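Lorow Animation Voice Archive
Progress report to the Lusness Fund, second period
Prepared by Liv Myklebust, project lead

1. Scope of this report

The grant covers transfer, cataloging and rights clearance of the dubbing masters for Dagdag, the animated series recorded in two languages over five seasons. This report covers work from March through August. Spending is within the approved budget lines and no change to the end date is requested.

2. Transfer

The collection holds 3906 reels and cassettes. At the close of August, 2330 had been transferred and checked. The rest are mostly second-language sessions from seasons four and five, stored in mixed order, which slows down pulling and labeling.

Transfers run at 96 kHz, 24 bit, one file per track. Jae-in Noh compares each file against the session sheet and logs the actor, character, episode and take. Where the sheet is missing, the slate at the head of the reel is used. Where both are missing, the reel goes to a hold shelf and is entered as unidentified.

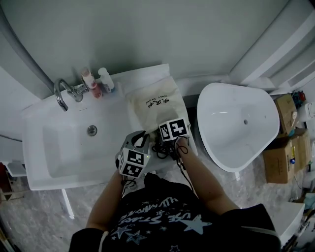 The hold shelf stood at 31 items at the end of the period. Gudrun Bråten has been working through it by ear, mainly by matching line readings against the broadcast episodes. This works well for the lead roles. It works poorly for crowd and creature voices, where one actor often covered several parts in a single session and was credited for only one of them.

3. Cast credits

The published credits for season one list a single voice for the villain, Zosivano. The session tapes show that the part was shared. Harvey Thibodeau recorded the first block of episodes and the trailer, and Noman Butt took over the role partway through the season. The change was not carried into the end titles. Both actors have confirmed the division of work in writing, and the catalog now gives the credit by episode.
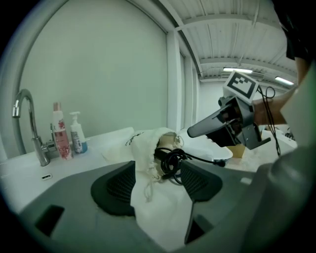 Hand-held gripper with a marker cube, and a mannequin head in a shampoo basin

Two further credits remain in question, both in season three. In each case the session sheet and the end titles disagree, and the tape alone does not settle it. They will be listed as disputed in the public catalog unless better evidence is found.

4. Rights clearance

Clearance letters went out to all performers for whom we hold an address. Replies have been steady but slow. Performers who recorded under the older contract form need a separate release for online listening, and the wording of that release was agreed in June. Music stems are excluded from the project and will be stored without public access.

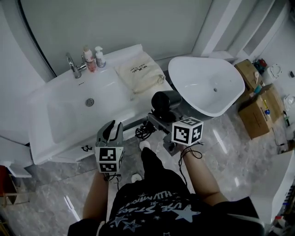

At the sink, a gripper in each hand

5. Equipment

One cassette deck was out of service for most of May with a worn pinch roller. A replacement part was fitted in house and the deck was realigned before use. Files made in the week before the fault was found were transferred again — the speed error was small but measurable on sustained notes in the songs.

Storage has been moved to paired drives, with a third copy held off site. Checksums are run every Monday. No mismatch has been recorded.
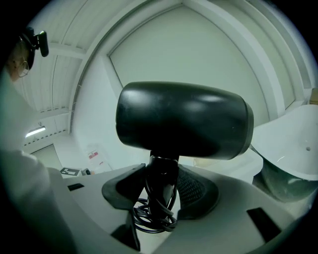

6. Next period

Transfer of season four takes priority, followed by season five. The listening page will open first with season one, using cleared episodes only. Jae-in Noh will continue on logging, and Gudrun Bråten will move to the creature voices once the hold shelf is below ten items. The main risk to the schedule is the second-language material — if the reel order proves as poor as the first boxes suggest, sorting will need to start before transfer and the season five work will run late into the period.

Budget tables and the current list of disputed credits are attached separately.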